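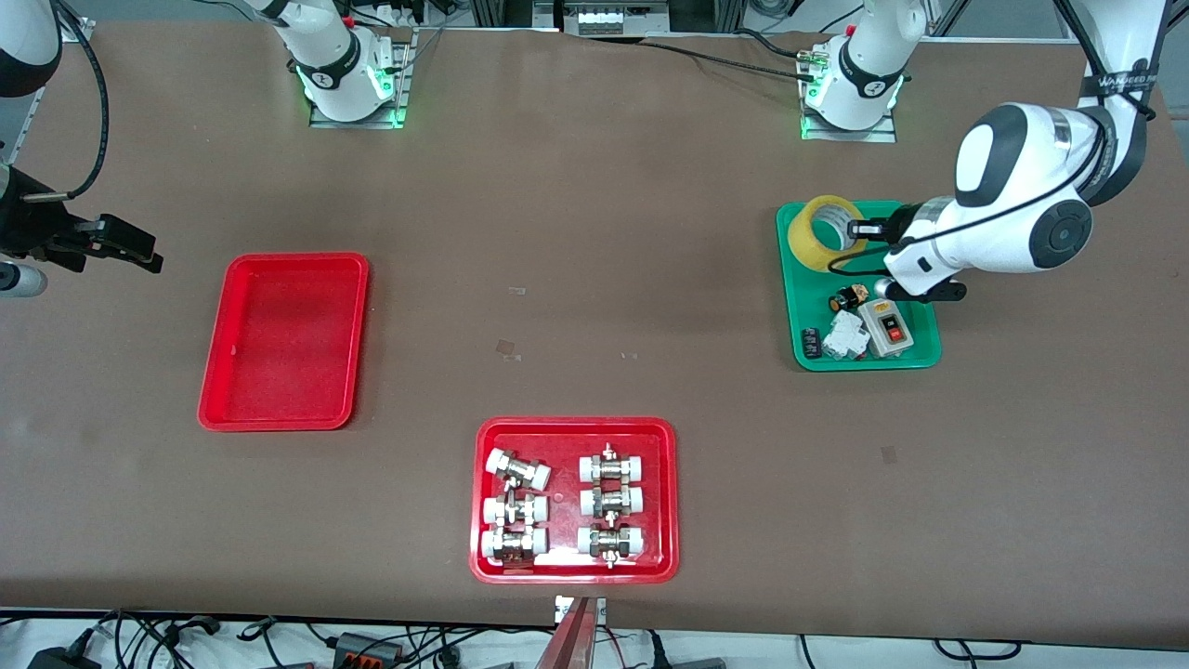 Tostholm Parts Trays, Set of 8: Review
Posted March 3, 2026

I have bought a lot of things over the years that promised to get my electrical odds and ends under control, and most of them ended up full of birthday candles. The Tostholm trays have been on my bench since August and they are still doing the job I bought them for, so I think they've earned a proper write-up.

They are plain plastic trays, rectangular, shallow, no lid. The set I got was eight trays in mixed colors for $16 from Powell, and I paid for them myself. I'd have picked more of the green if I could, but the mix is fixed.

What I use them for

Mostly small electrical repair and a bit of panel work. A typical job for me has a breaker or two, a push-button switch box, a few bits of connector, and a roll of tape that wants to wander off. I used to spread all of that across the table and then lose the smallest piece under the largest one. Now each job gets a tray. If I have to stop for dinner, I pick up the tray and put it on the shelf, and the next evening everything is where I left it. I can't tell you how happy this makes me!

The size is what sold me. You can lay a roll of packing tape flat in a corner and still have room for a switch box and a handful of smaller parts next to it. A lot of parts trays are really screw trays – lovely for screws, hopeless for anything you'd need your whole hand to pick up. These take proper objects, and you can get your fingers in around them without tipping anything over.

The rim

I didn't expect to have opinions about a rim, but I do. It's raised enough to stop a cylindrical part from rolling off when I carry the tray one-handed (and I always carry it one-handed, usually with a mug in the other). It's also comfortable to hold. My old Gisolari trays had a thin sharp edge that left a line across my fingers, and after a few minutes of walking around the workshop with a loaded one I was looking for somewhere to put it down.

The rounded corners help with cleaning. I wipe mine out with a damp cloth and the dust comes away in one go. On the Gisolari there was a tight square corner that collected wire clippings, and I used to dig them out with a toothpick.

The colors

I started out with no system at all and drifted into one. Green is for parts that are going into the job. Red is for parts I've taken out and don't trust yet. The rest of the colors get used for whatever comes along. It took a week or so before I stopped having to think about it, and I have not once put a suspect breaker back in a panel since.

The colors are strong, too. Black components show up very clearly on the green, and white ones stand out on the red. On my brown table a little black part is nearly invisible, so I've gotten into the habit of putting things in a tray the moment they come out of the bag.

What I'd change

They slide. The underside is smooth, and on a slick surface a light tray will scoot away if you bump it with your wrist. A loaded one stays put pretty well. I stuck a few rubber dots under two of them and that fixed it completely, but I'd love to see feet molded in.

They nest when empty, which saves a ton of space, but they don't stack when full. If you were hoping to pile up several jobs in a tower, these are the wrong trays. I built a little rack out of leftover shelf and it works fine, though it took me an afternoon I hadn't planned on.

And there is no way to label them. Masking tape on the rim peels off after a while. I've switched to a scrap of card inside the tray with the job written on it, which does the trick until I bury it.

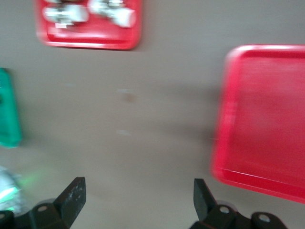 Carys Harries told me she prefers dividers, and that open trays just turn into small junk drawers in her workshop. She uses a Feline organizer with removable walls and wouldn't trade it for anything. I tried hers for a weekend and I can see the appeal if you keep a big stock of tiny parts in fixed places. For me the walls got in the way. As soon as I had something bulky in there, I was pulling them out and then looking for somewhere to put the walls. I think it comes down to whether you are storing parts or working with them. I keep my stock in drawers and use the trays only for what's on the go.

Are they worth it?

For me, yes, easily. When I last looked, the Powell page had 1,949 ratings, and the grumpy ones were mostly people who had expected lids. If you need lids, get boxes. If you want something to drop a job into and carry from the bench to the shelf and back, I'd buy these again tomorrow – I nearly have, twice. My set has been dropped on concrete a few times and the worst I can find is a scuff on one corner.

One small tip if you do order them: rinse them before first use. Mine had a faint plastic smell out of the wrapper that went away after a wash in warm soapy water.

Comments

Trefor Gethin: Do they survive a bit of heat? I tend to set things down right after soldering.

Reply from the author: I wouldn't try it! I let everything cool on a ceramic tile first and then move it over, so I haven't tested them that way and don't plan to.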